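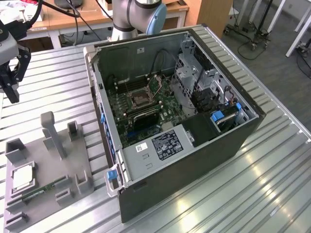
Progress report to the Birner fund, 27 January 2021
Project: robot cell for computer refurbishment, Ruddock workshop

The cell now works in the normal shift. The Lumo arm places processors and memory modules into desktop towers, which was hand work until the autumn. In this period it completed over 200 towers. The target was 300, and we did not reach it. We lost two weeks to worn fingertips and to late delivery of the new ones from Vokard.

Four technicians are trained on the cell. They still open the cases, check the sockets and load the parts fixture. One of them told us that her wrists are less tired in the evening, but that the day feels longer when she only loads and watches. We take this seriously. From February each person will stay at the cell for a half shift at most, and then move to fault finding or testing.

No position was cut. Two colleagues asked for training in robot programming and we have agreed to it.

Still open: the arm stops too often at memory modules. We will repeat this step on 50 towers of one model and send you the results with the next payment request.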